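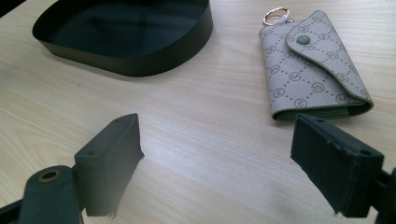
The returns department of Grurer is on the second floor, above the loading area, and it is quieter than I expected. I came on a Wednesday, at two in the afternoon, to speak with the woman who leads the day shift. She has worked there for 10 years, first at the packing line and then in returns. She asked me not to print her name, and I agreed.

Grurer receives small goods that customers of online shops have sent back: key holders, wallets, bracelets, and the stands and trays they are displayed on. Every piece must be taken out, looked at, put in its place and photographed. In July the department handled 3979 pieces. Until last year all of this was done by hand. Now part of the sorting goes through a machine from the supplier Gukov, and the next step is being prepared at a table in a side room.

"We are teaching it," she told me. "That is how I explain it to my mother. A person takes a gripper in each hand and does the job slowly and cleanly. It is recorded, and later the robot learns from it. If we do it badly, it will learn it badly."

The grippers have two fingers each, with pads on the inside. I asked how long it takes to get used to them.

"The first day you feel that somebody exchanged your hands in the night. You want to use your thumb and there is no thumb. With a bracelet I was almost crying. After a week it is fine, but my wrists know about it in the evening. We changed the rule then, so you do an hour and after that you go back to normal work."

Four people from her shift take turns at the table. I had expected that the youngest would be the first to volunteer, but she said the opposite happened. The people with the longest service came forward, and she thinks they wanted to have a word in how it would be done.

"They said, if a machine must hang up a key holder, then it should be shown by a person who has hung up a few thousand of them. There is a way to do it. You go for the ring. If you take the soft part, it folds and you start again."

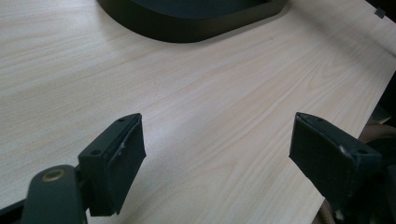
The worktable in the side room, with the gripper open.

The goal for this round is 600 good recordings. A recording does not count if a piece falls or if the operator hesitates too long, and she keeps the list herself, on paper. The software from Onance makes a list also, but she does not like how it is sorted.

We came to the question which I had really wanted to ask. Does she think her people are training the thing that will replace them?

She did not answer immediately. "I would be lying if I said that this was not discussed. It was discussed a lot, mostly in the smoking corner, where I am not invited. When the sorting machine came, two positions in the evening shift were not filled again. Nobody was fired, but two people left and there were no new ones. So you can say that nothing happened, and you can also say that two jobs are gone. Both are correct."

What the management has promised is a written agreement that the present staff will stay through the end of the next contract with Tsoukalas, the biggest client of the department. She would have preferred a longer period. She also asked for extra pay for the hours at the table, and this was accepted after the second meeting.

"It was important to me. It is knowledge, what we give there. When a consultant comes in and shows how to do something, he gets paid for showing it. Why should it be different for us?" 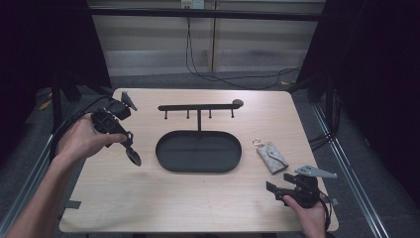
A gripper in each hand at the table. The key pouch lies to the right of the black jewelry stand.

I asked what has become better. She counted the heavy boxes first. They are now moved by a conveyor, and her back is grateful. The mistakes with labels have become fewer too. What she misses is the talking. At the old sorting bench people stood across from each other and the hours passed quickly. At the recording table you must concentrate, and conversation is not practical.

"My colleague sings while she does it. The sound is not recorded, we asked."

Would she recommend the work to her daughter, who finishes school next summer?

"The returns, no. The table, maybe, if she has patience. But I don't know if there will be a table in five years. They don't know it either, I asked them also."

At three she had to go back for the handover. On the way down she showed me the old sorting bench, which now stands next to the stairs and is used for the coffee machine.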